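Section 6: Adding an author to the Pledora catalogue

Pledora will offer to fill in an author's record for you from the jacket copy. Treat that offer with suspicion. Jackets are written to sell books, and the Ondrejka import takes them at their word.

1. Open Authors, then New. Type the surname first. Poets who publish under one name go in the surname box, with the other left blank.

2. Choose the language of first publication. Wokeo guesses this from the title, and guesses badly with short ones.
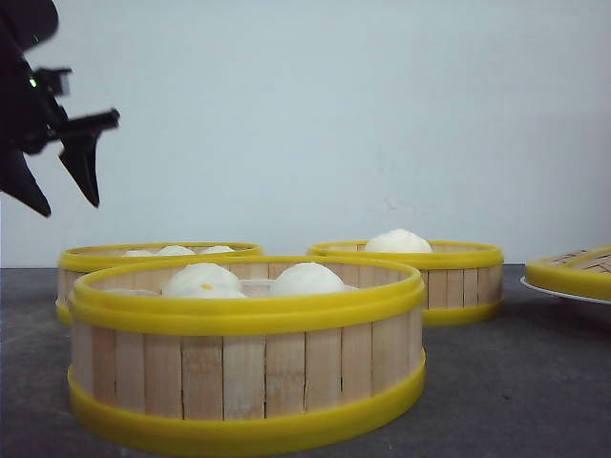

Should a translated novel have its own record?
Only if you hold the original as well. Otherwise enter it once, under the original title, and put the translator in the second line.

3. Add prizes. The list comes with 306 of them, a fair few of which seem to have been given once and never again. Leave the box empty if you can't find the prize anywhere but on the cover.

Caution: "Bestselling" is not a prize. The import will file it as one unless you untick Accept Claims.
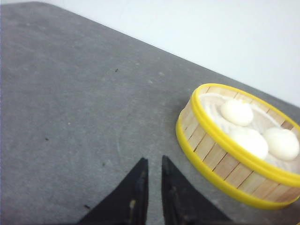

4. Write the short life. You have 51 words. The manual for the older Plukiver edition says 32, and records brought over from it will still be cut at that length, sometimes in the middle of a title.

5. Press Check. A green tick means the boxes are full – it says nothing about whether any of it is true. Look up the birth year and the first book yourself, in two places that don't copy from each other.

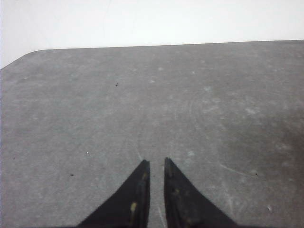 If the two places disagree, put the earlier date in the main box and the later one in Notes. Pledora claims to settle such clashes by itself. In practice it keeps whichever was typed last.

6. Save, close the record and open it again. Accents in names have been known to vanish at this point.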